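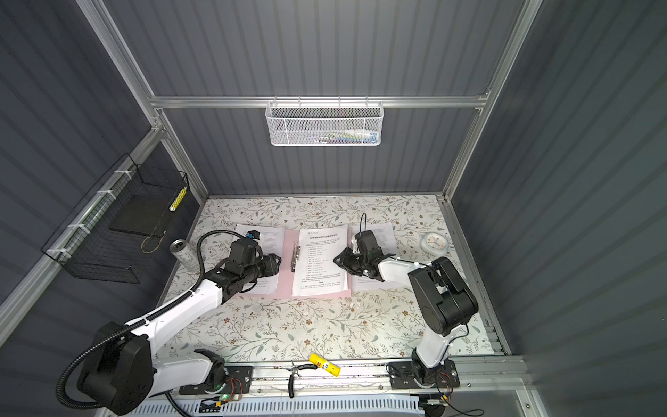
Tax paperwork week, friends. I've put it off since April and my excuse drawer is empty. One pink folder, open flat on the leafy tabletop pattern I love, and loose white sheets either side of it waiting to be dealt with. The metal bar down the spine is the part I trust. Plastic ones have let me down before!

7 comments · 70 likes

My system (stolen from Marianna Brzozowska, thank you Marianna): newest on top, receipts at the back, anything with a signature gets its own divider. Pink is money. Blue is the car. Green is the dog, who has more paperwork than me.

3 shares

Zbigniew Duda wants to know why I don't just scan it all. Zbig, I did, in 2 different apps, and I couldn't find a thing. Paper stays put.

Next up is the Flonik warranty pile. Does anyone keep the manuals? Asking with a full cupboard and a cup of tea going cold.

12 comments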